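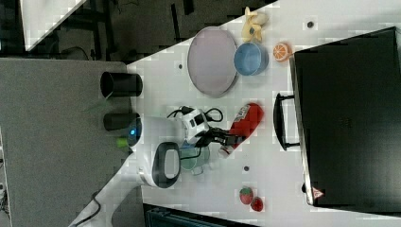

Serra, February

Shop > Clubs and Classes > Table Kits > Roleletti Kitchen Set

When our robotics club started doing pick-and-place, I went shopping for things to pick and things to place, and boy did I buy the wrong stuff. Real fruit gets mushy. Real dishes break. So Lino Santoro and I ended up putting together the set we wished we could have ordered, and now you can order it! It's called the Roleletti Kitchen Set and it's made for student teams who already have an arm and need a task for it.

The dishes are lightweight and the food is all toy food: a peeled banana, an orange slice, strawberries, and the ketchup bottle, which every class I've taught fights over. I'd start new students on the ketchup. It's a big target, and a kid who has never closed a gripper on anything can have a go at it on day one.

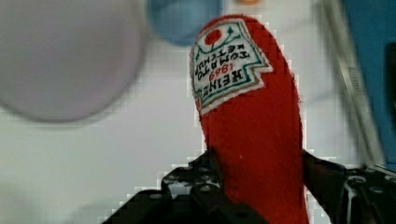 Tahira Cheema

The ketchup is plush (fuzzy red fabric with a stitched label), so the fingers can squeeze it a bit and still get a hold. I love it for teaching grip force. Have your team write down the setting they used each time, then try the same number on a strawberry and see what they say about it! The cups and bowls are a whole other lesson, and I'd save them for the second month, once everybody can line up a wrist without yelling at each other.

You also get the Greltemero task cards, 10 of them, going from "put the banana on the plate" up to a full clear-the-table run. They're written for teams of 2, one driving and one calling the moves, and please make them swap. Our club has logged 686 runs with these cards so far and I still have a few students who will only drive.
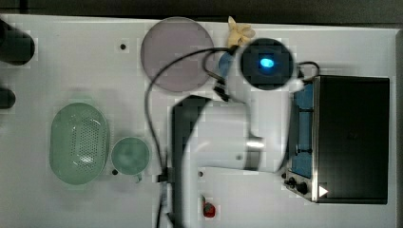 Green dishes, a strawberry and the toaster oven on the practice table.

The toaster oven isn't part of the set. Bring your own, leave it unplugged, and check your arm's reach before you decide where it goes (I've moved ours more times than I can remember).

Price is $209 for the set and cards, and Arnura ships it in one box. Clubs can buy single pieces too, so if a strawberry rolls off somewhere, just write to me and I'll add one to your next order.

Filed under: Club Gear, Pick-and-Place, Beginner Teams

© Arnura | Contact us | Back to top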